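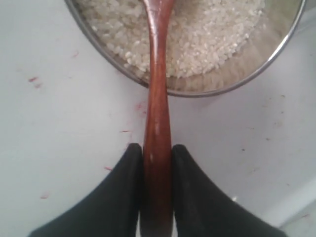

Rice night moves to the Paredes hall, doors at 5

The Friday rice supper has a new home. Starting this week it's in the back kitchen at the Paredes hall, same price as before, same rice, more seats. The old room on Sallik Street had space for 25 at a squeeze and people were eating on the stairs.

74 signed up so far. Sign-up sheet stays open til noon Friday, at the hall or at the counter in Trornano Grocery.

Nerea Sarmiento is running the kitchen again. Short white rice, steel bowls, wooden spoons, no change there. She was asked last month about switching to long grain and said no. "It falls off the fork and it falls off the spoon," she told us Tuesday between phone calls. "Short grain holds together. People come for that."

Washing starts at 2 in the afternoon. Anybody who wants to help can just show up, bring an apron. Sarmiento wants the rice rinsed until the water runs close to clear, then drained and left to sit before it goes on the stove. Stir with wood, she says, metal spoons break up the grains and scrape the bowls. Spoons get washed by hand and dried right away, please don't leave them in the sink over night. Two split that way in March.

On the menu: plain rice, rice with beans and peppers, a chicken and rice pot, and rice pudding with cinnamon for after. No-meat plates on request, write it next to your name.

Cost is $9 a plate, kids under six eat free. Cash or check, the card reader is still broke. Leftovers go home with whoever brings a container with a lid.

Parking is behind the hall, enter from the Prerora Avenue side. The front lot is closed for paving thru the end of the month and cars left there will get towed. Side door has the ramp.

Still needed: serving bowls, big ones, and a second rice pot if you can spare it for the evening. Put your name on the bottom with tape. Last time three lids went home with the wrong familes and one hasn't come back.

Questions, stop by the hall any weekday after 4 and ask for Nerea.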